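Practice Shelves
How a small company in Woststead collects the examples its robots learn from
2021-12-29

WOSTSTEAD - The day's work at Hutadness starts with a list. It is kept in a shared spreadsheet, one row for each task, and the tasks are the kind most people do without thinking: put the box on the shelf, take the box off the shelf, slide the box to the left. Next to each row is the number of good examples collected so far and the number still needed.

Hutadness makes software for robot arms that stock and clear shelves. The arms themselves come from other companies. What Hutadness sells is the part that decides where the arm should go next, and that part is learned. It has to be shown the job many times by people steering an arm by hand before it can try the job alone.

Most of that steering takes place in simulation. The operators sit at desks in a former insurance office, each with a hand controller and two monitors. On one monitor is a computer-rendered workspace, and on the other is the task list. There are six stations, and in a normal week all of them are in use for two shifts a day.

An example, in the company's terms, is one attempt at one task from start to finish. The software records the views from the simulated cameras, the position of every joint in the arm, and whether the gripper was told to open or close. When the attempt ends, the operator marks it as good, bad, or unsure. The unsure ones go to a second person, who watches them at double speed and makes the call.

The current project is called Trendier. It deals with shelving units, and its first goal was 3000 good examples across all the shelf tasks. The project began in June. The team expected to reach that number by early fall and got there in the middle of November, mainly due to a problem with the way the early examples were gathered.

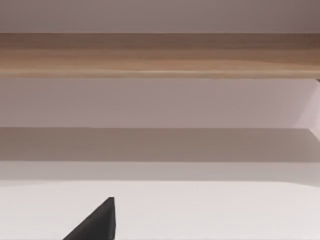 The problem was that the operators had become too good. After a few weeks of practice they all approached a shelf the same way, on the same smooth path, and hardly ever made a mistake. A system trained on those attempts could do the job when everything went well. If the arm drifted a little low, or came in from the side, it had nothing to go on. It would press against the shelf edge and stay there until the time limit ran out.

The fix was to collect examples that begin badly. The simulator now starts many attempts with the arm in an awkward spot - too close, too far back, or turned at an angle - and the operator has to recover and then finish. These attempts take longer and are more tiring to do. They make up a growing share of the collection, and the company says they did more to improve the results than any change to the learning software itself.

Cameras were the other lesson. A person steering the arm can switch to a wide view of the whole workspace at any time. The learning system is limited to the camera views it has been given, and in some of them very little of the arm is visible. Operators were making choices based on things the system could not see. Since late summer they have been asked to work for most of each shift using only the views that get recorded. Speeds dropped at first and then mostly came back.

The rendered workspaces are plain on purpose. Colors are flat, surfaces carry little detail, and the light is even. Once an example has been saved, the software can replay the same motion with a different wood grain, a different wall color, or a lamp in another place, and save that version too. These copies are kept in a separate folder and are not counted toward the goal. An earlier project did count them, and the totals looked much better than the robots did.

Simulation has limits that everyone in the office will list if asked. Friction is simplified. Cardboard does not bend. A box that is pushed in the simulator slides in a clean line, while a real one catches on a corner and turns. For that reason a portion of the work is repeated on real arms at Mathur, a test site on the other side of town, where the shelving can be taken apart and put back together at different heights.

The most recent visit to Mathur covered 53 attempts on a single shelf task. The arm finished most of them. In six, it stopped short of the shelf and waited, as if the board were closer than it was. Those recordings were sent back to the office, and operators have been working on matching starts in simulation, with the shelf moved forward and back in small steps.

The second phase of Trendier will add units with doors. A door has to be opened, held, and kept out of the way of the arm, and an attempt can run three times as long as one with an open shelf. The rows are already in the spreadsheet, with zeros beside them.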